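**Keeping small parts findable: a study of open bins in a shared workshop**

Group report, second-year workshop practice, Atedport
Natnael Admasu, Desta Abdella, Ibsa Shiferaw
Supervisor: Mesfin Ejigu
March 2021

## 1. Background

The workshop at Atedport keeps its small parts in open bins. Some of the bins are plastic and came with the shelving from Ultell. Others are metal, older, and were moved over from the Stastmont building when it closed. Both kinds are used by all the year groups, and parts go back into them at the end of a session in whatever order people put them down.

At the start of our project there were more than 1000 loose parts in the bins, going by the stock sheet. The sheet lists 70 types. Most are small enough to hold between two fingers. The most common complaint from other students was that they could see a bin was full but could not find the part they wanted in it without tipping everything out.

We wanted to know whether the way parts lie in a bin makes a difference to how quickly a person can find one. We also wanted to know whether the bin itself matters - its colour, its depth and the state of its floor. Buying new storage was outside the project. The workshop has no money for it this year, and Mesfin Ejigu asked us to stay with what was already on the shelves.

## 2. What we compared

We tried three ways of filling a bin.

- **Heap.** Parts tipped in and left.
- **Loose row.** Parts placed next to one another in a rough line across the floor, with no dividers and no fixed spacing.
- **Divided.** Card strips cut to fit, with one type in each space.

Each way was tried in a plastic bin and in a metal bin. The same person filled the bins every time, so that one heap would be much like another. This was Desta, who also cut the card.

The person looking for the part was given its name and a sample to look at. They then stood at the bench, turned round when told, and picked the matching part out. We timed them with a phone. They were allowed to move parts but not to lift the bin.

We ran 40 searches and used 38 of them. In the other two the part had been left out of the bin by mistake, and one of the searchers spent a long time looking before we noticed.

## 3. The metal bins

The metal bins were harder to work with than we had expected, so they get a section of their own. Their walls slope, which means the floor is smaller than the opening. A row that looks as if it will fit from above can turn out too long once it is on the floor, and the last few parts end up leaning on the slope.

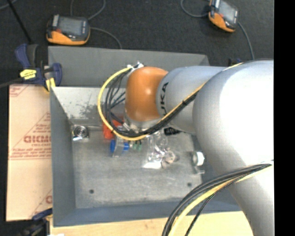 *Figure 1. Grey metal bin with its contents in a loose row.*

The floor in Figure 1 is worn and mottled, and the rear wall has a patch of dark, speckled scuff marks. We found that a marked surface like this slows people down when the parts are dark. Ibsa took one of the marks for a washer in an early search and reached for it. On a clean plastic floor the same parts stood out at once.

Shiny parts behaved differently. The ringed metal item in the rear left corner of the bin in Figure 1 has a bright reflection along its lower edge, and parts with that sort of finish were usually spotted first in our searches, even from the far side of the bench. The trouble came when there were several shiny parts together. The reflections ran into each other and it was hard to see where one part stopped and the next one started.

Corners were a problem in all the metal bins. Round parts rolled into them and stayed there. In a heap this meant they were under everything else. In a loose row they were easy to see but awkward to get hold of, as there was little room for fingers between the part and the two walls.

## 4. Results

The heap was slowest in both kinds of bin. Searchers tended to look at the top layer first, then push everything to one side, then push it back. Several looked through the same half of the bin twice.

The loose row was much faster than the heap. In the plastic bin it was nearly as fast as the divided layout. In the metal bin the gap was wider, and we put this down to the sloping walls and the marked floor.

The divided layout was fastest, but it did not last. We left one divided bin on the open shelf for a week to see what would happen to it. By the Thursday two of the card strips had come out and three types were mixed together. The loose row we left beside it had become untidy, but a person could still see every part in it.

We also timed putting away. A heap takes almost no time. A loose row takes a little longer, and most people said they would not mind doing it. Nearly everyone disliked putting parts away in the divided bin.

## 5. Problems with the method

The searchers were all from our own year, and they already knew many of the parts. First-year students would probably be slower, and the differences between the layouts might be larger for them.

The light changed. Our first searches were done in the morning with the blinds up and the later ones after four o'clock under the ceiling lights. We should have kept to one or the other.

Berhanu Berhe, who read our draft, pointed out that we never tried lining a metal bin with plain paper. We agree that this is a gap. It would have told us how much of the slowness came from the floor and how much from the shape.

## 6. What we suggest

1. Use a loose row for any bin that holds mixed types, and stop filling once the floor is covered.
2. Put dark parts in the plastic bins and keep the worn metal ones for shiny parts, a few to each bin.
3. Keep round parts out of the corners, or give them a small tub of their own.
4. Keep card dividers for the locked cupboard, where only one person puts things away.

Desta has agreed to line two of the metal bins with paper in April and repeat the searches with a first-year group. The timing sheets are in the blue folder labelled Abera, on the shelf behind the bench.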